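Cómo sabe un videojuego que dos cosas se han tocado

Lectura para segundo ciclo de primaria. Texto: Polyxeni Sotiropoulos

En un videojuego no hay objetos de verdad. Hay números guardados en la memoria del ordenador. Un número dice a qué distancia del borde izquierdo está el personaje y otro dice a qué altura. Si el personaje camina hacia una pared, sus números cambian, pero la pared no puede empujarlo ni frenarlo. El programa tiene que comprobar si se tocan y decidir qué ocurre. Esa comprobación se llama detección de colisiones.

La caja invisible

Un personaje dibujado tiene pelo, dedos, botas y quizá una capa. Comparar todos esos bordes con los de la pared llevaría demasiado tiempo. Por eso el programa coloca alrededor del personaje una caja que no se dibuja en la pantalla. En español se suele llamar caja de colisión.

En Skulgate, un juego de plataformas, el protagonista es una rana con sombrero. El sombrero queda fuera de la caja. Si una piedra roza el ala del sombrero, la rana no pierde vida.
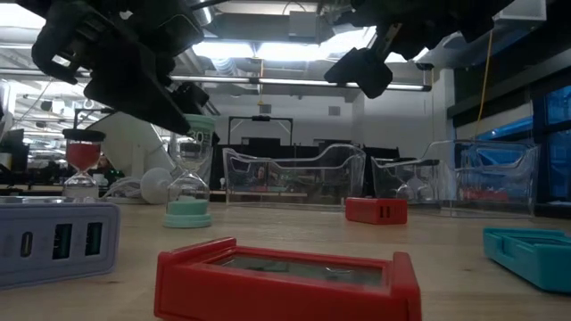
Para saber si dos cajas se tocan, el programa hace dos preguntas. La primera: ¿se solapan a lo ancho? La segunda: ¿se solapan a lo alto? Solo hay choque si las dos respuestas son sí. En un juego en tres dimensiones se añade una tercera pregunta, la de la profundidad.

Puedes probarlo con papel cuadriculado. Dibuja un rectángulo que vaya de la columna 2 a la columna 6. Dibuja otro que vaya de la columna 5 a la 9, pero mucho más arriba. A lo ancho se solapan, a lo alto no. No hay choque.

Cajas, esferas y cápsulas

La caja no es la única forma posible. También se usan esferas. Con dos esferas se mide la distancia entre los centros y se suman los dos radios. Si la distancia es menor que la suma, las esferas se han metido una dentro de otra.

La cápsula es un cilindro con los extremos redondos, como una pastilla. Se usa mucho para personajes que andan de pie - resbala bien por las esquinas y no se engancha en los escalones pequeños.

Demasiadas parejas

En el nivel del bosque de Skulgate hay 84 objetos que pueden chocar. Si se comparase cada uno con todos los demás, saldrían más de 3000 parejas, y habría que repasarlas muchas veces por segundo.

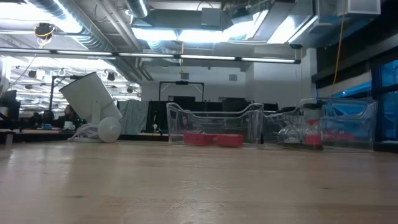
La solución es dividir el mapa en cuadrados grandes, como los de un plano de calles. Cada objeto se apunta en la lista de su cuadrado. Después solo se compara con los objetos de ese cuadrado y de los vecinos. Una seta de la esquina norte nunca se compara con un tronco de la esquina sur.

El problema de la flecha

El programa no mira de forma continua. Mira, mueve todo un poco y vuelve a mirar. Si una flecha va muy deprisa, en una mirada está delante de la pared y en la siguiente ya está detrás. El programa no encuentra ningún choque y la flecha pasa. Este fallo se llama efecto túnel.

Para evitarlo se traza una línea entre la posición anterior y la nueva. Si la línea corta la pared, hay choque, y la flecha se coloca en el punto del corte.

Palabras de esta lectura

Colisión: choque entre dos objetos del juego.
Solaparse: ocupar en parte el mismo espacio.
Radio: distancia del centro de una esfera a su superficie.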